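Wuletti Home Set: README and data card

Hello, and thank you for picking up the Wuletti Home Set. It comes along with the Promlow two-arm kit, and you're welcome to use it whether or not you own the hardware. I've tried to put down everything I wished I'd known when I unpacked my first kit, so please forgive me if I go on a bit.

Each recording pairs a head view with wrist views, and the two kinds look quite different, so do open a few of both before you write any loading code.
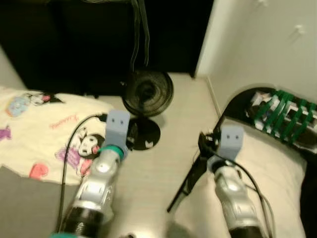
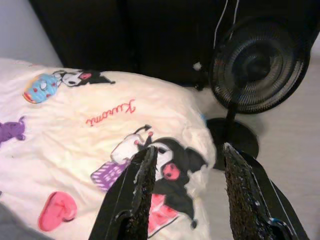

What you get

The set holds 1743 short recordings made in lived-in rooms, with the furniture and the odds and ends left where they were. Of these, 692 are fabric jobs (folding, smoothing, moving a cushion or a blanket from one spot to another) and the rest are a mixed bag of picking up and putting away. Every recording has its own folder with the video streams, the joint readings for both arms, the gripper openings and a one-line task note in plain English.

We kept patterned fabrics in on purpose. The Kuromi print you see in both views is a good test, I think, because a model that does fine on a plain towel can get quite muddled once there are faces and lettering running across the cloth.

Getting started

Unpack the archive somewhere with plenty of room and run the Amini loader on the top folder. It will build an index the first time, and on my old laptop that takes long enough to make a cup of tea. After that it's quick. If you just want a taste, the folder called "starter" has 20 recordings and works exactly the same way.

Things to watch for

The head view and the wrist views run on separate clocks. The loader lines them up for you, but if you read the files yourself you'll need to use the offset stored in each folder.

The fingers take up a good part of the wrist view. Please don't crop them out! Our early models got noticeably worse when we did.

Dark furniture can fool the depth estimates, and thin cords do too. We've left those recordings in and flagged the worst ones in the notes.

About the kit

The set is free. The Promlow kit is sold or rented through Privley, and renters get the same loader and the same support that buyers do. You don't need the kit for training, but you'll want it (or something close to it) if you plan to play a policy back on real arms.

Changes

Tuesday, June 15, 2021: first public release. A second batch of 200 fabric recordings is planned for August.

Questions and corrections go to Nazanin Abbasi, who looks after the set and truly does like getting mail about it. Do include the folder name if something looks off.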